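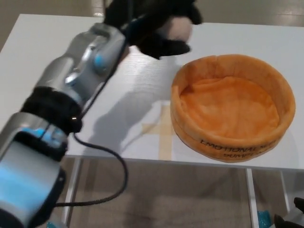 *White table, orange bowl.*

## Keeping a white table white

Posted by Nusrat Kakakhel, Jul 5, 2023

White tables show everything. Tea, turmeric, biro, newspaper ink, the rubber feet of a toaster. I have had one kind or another for most of my married life and have ruined one of them, so these notes are mostly what I do now compared with what I did then. They cover painted, melamine and laminate tops. Marble and other stone need different treatment and I have left them out.

### Find out what the top is

Turn the table over, or look underneath with a torch. Laminate and melamine usually have a visible edge strip and a brown or grey board behind it. Paint will have a drip or a brush mark somewhere on the underside if it was done at home. If you still can't tell, put a drop of methylated spirit on a cotton bud and rub it somewhere hidden. If white comes off on the bud, it is paint, and you should keep spirit away from the rest of it.

My first white table was a Gristuvden, bought second-hand, and I took it for laminate. It was painted. I used a scouring cream on it every week for a year and wore two dull patches where the plates went.

### Everyday wiping

Warm water, a small squirt of washing-up liquid, a soft cloth well wrung out. Wipe once with that, once with plain water, then dry with a tea towel. The drying is the part people skip. Soap left on the surface goes slightly tacky and picks up grey dust, and after a few months the whole top looks dingy.

Microfibre cloths are fine as long as they are clean. Wash them without fabric softener or they stop absorbing and just push the water about.

Don't use the washing-up sponge. The green side scratches and the yellow side is full of old grease.

### Stains, by type

**Tea and coffee.** Bicarbonate of soda mixed with water to the thickness of yoghurt. Spread it over the ring, leave for ten minutes, wipe off with a damp cloth. Don't scrub. On paint, leave it for five and check.

**Turmeric and curry.** Wipe up at once with washing-up liquid. Whatever yellow is left will fade in daylight, so move the table near a window or open the curtains and wait. Mine took most of June to clear one spot the size of a thumbprint. Lemon juice speeds it up a little on laminate, but rinse it well.

**Biro.** Methylated spirit on a cotton bud for laminate and melamine, working from the outside of the mark inwards and changing the bud as it picks up ink. On paint, try a white vinyl rubber from a pencil case first.

**Felt tip.** Same as biro. Red is the worst. Old red felt tip may never come out completely.

**Candle wax.** Let it go hard, lift it with the edge of an old plastic card, then wipe off the film with hot soapy water.

**Sticky label residue.** A little cooking oil, left for a quarter of an hour, then washing-up liquid to get rid of the oil.

**Black scuffs.** These are usually from rubber feet. The vinyl rubber again. A melamine foam block will also do it, but it is a very fine abrasive and takes the shine off if you use it often.

### Heat

Laminate will put up with a warm plate but not a pan straight off the hob. The glue underneath lets go and you get a bubble, and I know of no way to flatten one properly. Use a cork mat or a folded tea towel. Slow cookers count as hot: stand them on a board.

Paint is worse. A mug of tea can leave a soft ring on fresh paint for weeks after it feels dry. If you have just painted a table, keep it clear for as long as the tin says and then use coasters for another month.

### Bowls, vases and anything that lives on the table

Unglazed foot rings on pottery bowls will scratch. Run a finger round the base, and if it feels like sandpaper, rub it down with a bit of wet-and-dry paper or stick on felt pads. I have tried the Fulness pads and the cheaper Dogar ones. Fulness stay on better, Dogar come in more sizes. Neither survives the dishwasher.

Move fruit bowls and vases every few days. White surfaces yellow a bit with age and light, and a bowl left in one place all summer will leave a paler circle when you do lift it. Same with a tablecloth that covers only the middle.

Brightly coloured plastic bowls can leave colour behind if they stand in a puddle for long enough. Dry underneath them.

### Chips and edges

A small chip in laminate can be filled with a wax repair stick. Nonder do a white one that was near enough for mine, though white is never one colour and you should try it on the underside first. Press it in warm, scrape level with a plastic card and buff with a dry cloth.

If the edge strip is lifting, it can often be put back with an iron on a low setting over a sheet of baking paper. Press, then hold it down with a block of wood until cold. If the old glue has gone to powder, scrape it off and use contact adhesive.

For painted tops, keep a jam jar of the original paint, filled right up so there is no air in it, and label the lid with the name and the room. Touch up with a child's paintbrush. Two thin coats, left overnight in between.

### Things I no longer use

Bleach, which yellowed the melamine. Spray polish, which made the plates slide and smeared every time I wiped it. Neat vinegar on paint.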